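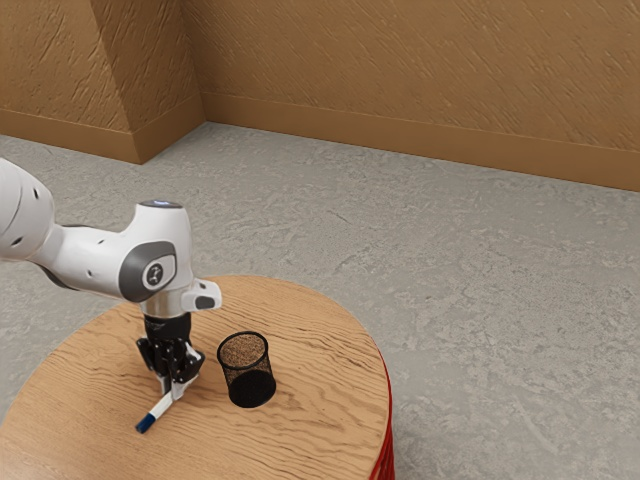

## 1/ The new towing law, for those of you who asked

Okay friends, I promised I'd write up the towing bill once I had a quiet evening, and it's finally Wednesday and the dishes are done, so settle in. The state law kicks in this December, and it covers any tow from private property, which means apartment lots, strip malls, the whole Laseck shopping center – all of it.

## 2/ What changes

A company has to take a dated photo of your car before hooking it up, and it has to call the police within 2 hours so there's a record of where the car went. The most they can charge you for the tow itself is $276. If you walk out while they're still hooking up, they have to let the car go for half of that, and yes, they have to take a card!

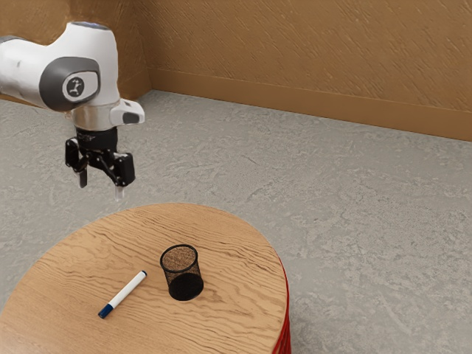

The penalties are the part I was most curious about, and I read them twice with a cup of tea to be sure. A first violation is a civil fine of up to $2,000. After that it can be charged as a misdemeanor, and the driver and the company can both be named, so nobody gets to point at the other guy.

## 3/ Does it really happen that much?

My neighbor Jeferson Rangel got towed from his own assigned space over in Pillay last spring (sticker on the wrong side of the windshield, poor man) and he's been following this bill ever since. He sent me the hearing packet, which lists 2,636 written complaints statewide in one year. I had no idea it was that many.

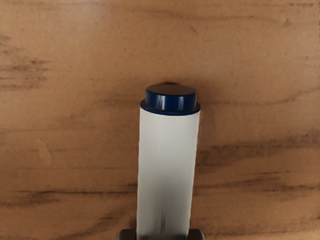 ## 4/ If it happens to you

Ask for the itemized receipt and the photo before you pay, and keep both. You get your medicine, car seats and work tools back even if you can't pay that day. Sutrisno Setiawan at the Ivia tenants' office has the complaint form in English and Spanish, and he's very patient on the phone. I'm still trying to find out whether street tows in Plellik are covered – I don't think so, but I'll add a post when I hear back.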